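机械手来了以后，分拣台边的人在干什么
——Flombridge 分拣车间实习调研报告

一、为什么选了这个车间

先交代一下背景。我们专业大三下学期有一门社会实践课，要求每个人找一家正在上自动化设备的单位，蹲点观察，再写一份报告。班里好多同学去了汽车厂，我也投过简历，人家没理我（笑）。后来学院帮忙联系到 Flombridge，一家做果蔬分拣和包装的公司，车间离学校坐公交四十分钟，我就去了。

去之前我脑子里的画面特别科幻，觉得会看到一整排机械臂唰唰地干活，人都坐在玻璃房里喝咖啡。到了才发现，一共就两条线装了机械手，剩下的还是老样子，传送带两边站满了人，手快得我眼睛都跟不上。装了机械手的那两条线，人也没走光，只是站的位置变了，干的事变了，说话的内容也变了。我这份报告主要写的就是这个“变了”。

我是三月进的车间，每天早上六点半到，下午三点走。访谈对象我答应了都不写名字，所以下面一律用“A 大姐”“B 师傅”这样的叫法。

二、车间原来是怎么干活的

没有机械手的时候，一条线上分上料、挑拣、装盒、贴标、码垛几道工序。其中挑拣最吃人，水果从带子上滚过来，你得一眼看出来有没有磕碰、有没有霉点、颜色够不够，然后拿起来翻一面再看，该放哪个盒子放哪个盒子。

A 大姐在挑拣台干了九年，她跟我说新人头一个月回家，闭上眼睛还是果子在滚。我自己试了一个上午，完全同意！前半小时觉得挺好玩，后面脖子就开始僵，到十点多，我看什么都像有斑，把好果子也往次品筐里扔，被组长笑了半天。

挑拣工的工资是底薪加计件，干得快的人能比干得慢的多拿不少。这一点很重要，后面会讲到，因为机械手一来，“谁干得快”这件事就说不清楚了。

三、机械手是怎么进来的

设备是一家叫 Skurex 的供应商提供的，车间里的人管整套东西就叫“小斯”，听着像新来的同事。安装调试用了 9 周，比原计划长。拖得久的原因我问了好几个人，说法不太一样：设备组说是现场灯光和原来测试的条件差太多，台面反光，相机老认错；班组长说是没人提前问过工人，盒子到底怎么摆才顺手，装好了又拆，拆了又装。我觉得两边说的可能都对。

工作方式大概是这样的：机械手末端是两根手指一样的夹爪，靠近夹爪的地方有个小相机，手伸过去的时候相机跟着一起过去，离得很近地看，再决定怎么夹。夹圆的东西其实挺难的，力气小了会滚，力气大了会留印子。设备组的 C 工程师很耐心，给我讲了一个多小时，我记了六页笔记，坦白说后面两页我自己都看不懂了。

我能看懂的部分是：系统不是装上就会的，得有人教。教的办法是让操作员用手柄带着机械手做动作，一遍一遍地抓、放，系统把相机看到的画面和手的动作都存下来。我在的那段时间，他们一共录了 3,114 段这样的操作，每段长短不一，有的特别顺，有的夹了三次才夹起来。我问失败的要不要删掉，C 工程师说有一部分会留着。

四、谁在教它

这是我觉得最有意思的地方，也是我改了两次提纲才决定重点写的地方。

一开始录操作的都是设备组的年轻人，用手柄用得溜，打游戏练出来的。可是他们不懂果子啊。他们夹得很快，夹的位置却常常不对，正好捏在最容易伤的地方。后来车间主任想了个办法，从挑拣台抽了四个老员工过来学手柄，A 大姐就是其中一个。

她学手柄学得可痛苦了，第一天手抖，第二天生气，差点不干了。她说自己拿果子从来不想手指头放哪儿，现在非要她想，反而不会拿了。大概过了十来天，她开始有自己的一套：先让夹爪张开一点停一下，看看果子稳不稳，再往下走。设备组的人看了她录的那些，拿去给新来的操作员当样板。

我问她有没有觉得自己在教一个将来会顶替自己的东西。她想了一会儿说，想过，头几天晚上都在想，后来累得不想了。然后她反问我，你们大学生毕业了干什么呢？我一下子没答上来。

五、变化之一：身体

我在两条装了机械手的线和一条传统线上各发了问卷，内容是下班后身体哪里不舒服。问卷发得不多，回收的更少，没办法做什么像样的统计，我就只说访谈里听到的。

调到机械手线上的人，抱怨手腕和肩膀的明显少了，抱怨眼睛的多了。他们现在的活主要是盯着屏幕看机械手有没有夹错，夹错了就按暂停，过去把果子拿开，再按继续。B 师傅说以前累是浑身累，回家倒头就睡；现在累是脑袋累，躺下了睡不着。

站着还是坐着也是个问题。机械手线配了凳子，但是屏幕的高度是按站着的人装的，所以大家坐一会儿站一会儿，很别扭。我把这个写进了给公司的建议里，我离开前两天，其中一条线的屏幕已经往下挪了一截。好开心，这可能是我整个实习里最实在的贡献了！

六、变化之二：钱怎么算

前面说过原来是计件。机械手线上没法按人计件，公司就改成了固定岗位工资，另外加一笔线上奖金，按整条线当天的情况发，一等是每人每月多 500 块。听起来不错，可是原来手最快的那几个人，算下来反而比以前拿得少。

D 姐就是这样，她在传统线上常年第一，领导问她愿不愿意过来，她干脆不去。她的原话是“我凭手吃饭，凭什么让我去看它的手”。这句话我回来路上想了一路。

也有人觉得挺好。有个刚生完孩子回来上班的妈妈，她说固定工资心里踏实，不用一边喂奶一边算今天少了多少件。所以同一个改动，对不同的人真的是不一样的，我原来在开题报告里写的“自动化提高工人收入”或者“自动化降低工人收入”，这两个假设都太粗了，后来全删了。

七、变化之三：聊天

这一条老师可能会觉得不太学术，但我还是想写。

传统线上人挨着人，手在忙，嘴也不闲着。谁家孩子考试了，哪个菜市场便宜，全车间都知道。机械手线上两个人之间隔着防护栏，离得远，机器声音又闷又持续，得喊着说话，喊两次就不想喊了。中午吃饭的时候，机械手线的人会特意坐到传统线那桌去，把一上午没说的话补回来。

我在那儿的时候，有人建议把两条机械手线的操作位挪到一起，背靠背放。设备组说要重新走线，排到下半年再看。

八、和另外一个地方的对比

为了不只看一家，我还去 Drundska 待了两天，那是一家做模具零件的小厂，用的是 Adamczyk 系统，功能是从料筐里取件。那边的情况差得很远：零件硬，不怕捏，机械手夜里也开着，早上来的人只要把夹偏的捡出来就行。工人对它的态度也淡，当它是一台机床。

Flombridge 的人对机械手的态度就复杂得多，会骂它，也会护着它。有一次外面来人参观，机械手连着两次没夹住，参观的人笑了，B 师傅脸色很不好看，说它平时不这样的。我猜这跟教过它有关系，毕竟那些动作是他们一遍一遍带出来的。不过我只在 Drundska 待了两天，这个对比很单薄，只能算一个想法。

九、我的几点建议（已交给公司）

第一，选人学手柄的时候，从挑拣台上选，并且给学习期单独算工资。现在学习期是按固定岗位工资算的，老员工第一个月亏得厉害，愿意来的人自然少。

第二，录操作这件事要算成一种技能，写进岗位说明里。A 大姐现在会带新人用手柄，可是她的岗位还叫“挑拣工”，工资条上一点都看不出来。

第三，盯屏幕的班，中间要能换岗。我在的时候是一盯两小时，我自己试过，后四十分钟基本是在发呆。

第四，工人提的意见最好有个地方能看到回音。车间门口有个意见箱，我问了一圈，没有一个人记得它上次打开是什么时候。

十、不足和反思

我的样本太小，时间也短，而且我后来跟 A 大姐她们混得太熟了，写的时候难免偏着她们说话，这个我自己知道。管理层我只访谈了一位，财务数据没有拿到，所以这套设备到底省没省钱，我答不了。如果有同学下学期想接着做，我建议从工资改动那一块往下挖，最好能拿到改动前后的工资条，100 份就能说明很多问题了。

还有技术方面，我写得很浅，夹爪怎么判断力度那一段，我删了写、写了删，最后只留了自己确定没理解错的几句。如果哪里还是写错了，请直接指出来，我改。

访谈提纲和问卷放在附录里，需要的同学可以找课程助教拿。

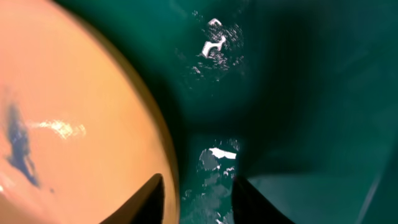
Adamczyk 那套我们厂也用过，夜里开着是真的，可早上捡夹偏的那个人得提前一个小时到，这一个小时算不算加班，我们吵了大半年。你下回要是还去，问问他们那一个小时是怎么算的。另外第二条建议我特别赞成，会带机械手的人，工资条上应该看得出来。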